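Mollatus Stage Cues

Cue annotations for recorded student and community theater productions, with plain-text scripts aligned to the lighting, sound and scenery calls.

Version 1.2, released September 1, 2024

Contents

The set covers 3,683 cues taken from the prompt books of musicals, plays and choir concerts. Each cue has one row in cues.csv. Scripts are in the scripts folder, one file per production, with line numbers that match the line_id column. Productions still under license have line numbers only and no script text.

Columns in cues.csv

cue_id: unique within a production, not across the whole set
production: short code, see productions.csv
line_id: the line or lyric the cue is called on
type: light, sound, fly, set, door, entrance, other
standby: seconds between the standby and the go, blank if the book doesn't say
note: whatever the stage manager wrote, lightly cleaned up

Door cues were part of "set" in version 1.0. There are 421 of them now under their own type, mostly from farces and one very long holiday musical.

How the cues were entered

Jummai Obi and Robel Tilahun typed the books in by hand from scans. Every production was then checked against the scan by a second person, usually Gerrit Van Rooij. Where the two readings differed and the handwriting couldn't settle it, the note field starts with a question mark. Pencil cues that had been erased but were still readable were left out.

Times in the Vovora books were written as minutes and seconds from the top of the act. We kept those in a separate file, vovora_times.csv, and did not try to convert them.

Splits

train.txt and test.txt list production codes. A production is never divided between the two. The test list was fixed in July and will stay the same for all 1.x versions. If you want a small set to try your code on, sample.csv has 100 rows drawn from the train list.

Known problems

Concert cues are thin. Many choir directors don't keep a book at all.
The Makris Playhouse books use "LX" and "L" for the same thing. Both are mapped to light.
Musical numbers with repeats have one line_id per printed lyric, so a cue on the second time through looks the same as a cue on the first. Check the note field.
Some 600 rows have no standby value.

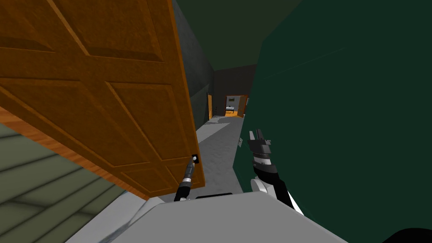 Paneled door, swung open, with a gripper at the handle. Simulated.

License and use

The annotations are free to use and share with credit. The scripts are not ours and each one carries its own terms, listed in productions.csv. Please don't post the scans; Jodari Youth Theater lent theirs on that condition.

Contact

Send corrections to Aicha Shehata with the production code and cue_id. For questions about permissions, write to Minttu Hyvönen.

Changes

1.2: door type added, duplicate rows removed from two productions
1.1: standby column added
1.0: first release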